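Speaker notes: Building a cloth-handling arm in a shared shop
Zotstead open bench evening, Mar 14, 2021
Talk plus questions. Keep water at the podium.

Slide 1. Title
Say hello, thank Zotstead for the room and the bench space. Mention that the project is called Konach, and that the name means nothing. Ask who has built an arm of any kind. Ask who has tried to pick up cloth with one. Adjust how long to spend on slides 3 and 4 depending on the hands.

Slide 2. What I wanted
One arm, one table, one job: pick up a piece of fabric and lay it down flatter than it was. Folding comes later, if it comes. I started in October with an arm I already had from another build. The budget was 800 dollars for everything new. I ended up at 916. The extra went to a second power supply and a replacement for a servo I stripped by running it into its stop.

Don't go through the whole parts list. It's on the handout. People can ask afterward.

Slide 3. Why cloth is hard
A block stays the same shape when you move around it. Cloth changes shape every time you touch it. The edge you want may be under another layer. If you close on two layers, both come up. If you close on none, the fingers slide along the top and push the fabric into a new pile, and the plan you had is no good anymore.

Pause here. This is the main point for anyone who has only worked with hard parts.

Slide 4. The gripper
Two fingers, black, with separate tips. The first set of tips had square corners and they caught on knit fabric. Rounded the corners on the next set. That helped more than any change I made in software that month.

Finger version now on the arm is number 3. Version 1 flexed too much. Version 2 was stiff enough but so wide that it hid the cloth from the camera. Version 3 still blocks a good part of the lower view, as the next slide shows. I have learned to live with that.

Pass around the spare finger. Get it back before the break.

Slide 5. View from the wrist camera

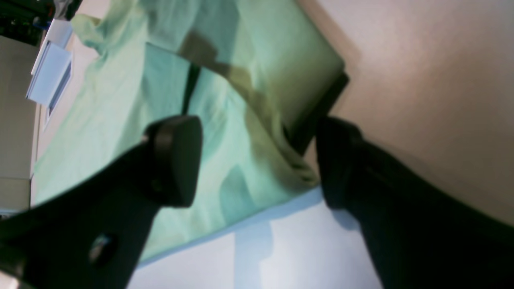
Wrist camera view: gripper open over bunched green cloth on the white table.

Leave this one up for a while. Points to make:

The tilt is what the arm works with. The camera turns with the wrist, so the table edge can run any direction. I tried rotating every picture to level before processing. It cost time and gained me very little, so I took it out.

Look at the folds. The raised ones run on a diagonal, and on the right there is a puffy flap with a dark band under it. A dark band like that can fool a simple edge finder. It sees a strong line and calls it the border of the cloth. A fold shadow and a real border need different grasps.

Also the narrow black strip near the fingertip. From one picture I can't say if that is a deep crease or something dark under the fabric. The code can't either. My rule is to stay away from any spot like that on the first try and look again from another angle.

Pale fabric on a white table is a poor match. The bright parts of the green wash out toward white. If you are starting from nothing, pick a darker table covering. I kept white because the rest of my test pictures had it and I didn't want to retake them.

Slide 6. How a grasp gets picked
Keep it short. Steps:
Find the cloth by color.
Find raised folds by shading.
Throw out anything too close to the fingers' own shadows.
Pick the fold that lines up best with the gap between the fingers.
Lower, close, lift a little, check motor current.

The current check is crude. Thin fabric barely changes the reading. It does tell me when the tips have hit the table, and that has saved the fingers more than once.

Slide 7. Mounting and cables
The arm bolts to the table through a plate. The plate started as a shelf bracket and has been replaced. Use lock washers. The base screws worked loose on me during long runs and the errors looked like a software problem. I lost an evening to it.

Run the camera cable along the arm with slack at each joint, then move every joint through its full travel by hand with the power off. Watch the cable the whole time. Mine pinched at the wrist.

Slide 8. Working in a shared shop
Others use the room while the arm is set up. What I do now:
Stop button within reach of the table, on its own bracket.
Speed limit set in the controller, where a script can't change it.
Power off at the wall when I leave, even for coffee.
Tape line on the floor at the farthest reach plus a hand's width.

Bradadow has a written rule sheet for moving machines in their shop and it is better than mine. Link is on the handout.

Slide 9. What went wrong
Lighting first. With the overhead lights on, the fingers put soft shadows on the table and the cloth finder picked some of them up as fabric. I added a brightness check and moved one lamp.

Second, I wrote too much code before I had a gripper that could hold a shirt. Should have moved the arm by hand for the first few weeks and just learned which grasps stay put.

Third, no backups of the calibration file. Had to redo it from the start after a card failed. Takes most of an afternoon.

Slide 10. Next
Try the Caron tips, which are softer. They need an adapter and I have drawn one but not printed it. Add a fixed camera over the table so there is one view the fingers don't block. Test heavier fabric, starting with denim.

Mention that the drawings for the version 3 fingers are free to copy. Nine files, all in one folder. The screw holes are tight, so drill them out before assembly.

Slide 11. Questions
Likely ones: why two fingers, why no suction, would it work on socks. Two fingers were cheap and easy to fix. Suction leaks through most fabric I own. Haven't tried socks.

If the demo arm is running, keep people behind the tape. Turn it off before packing up.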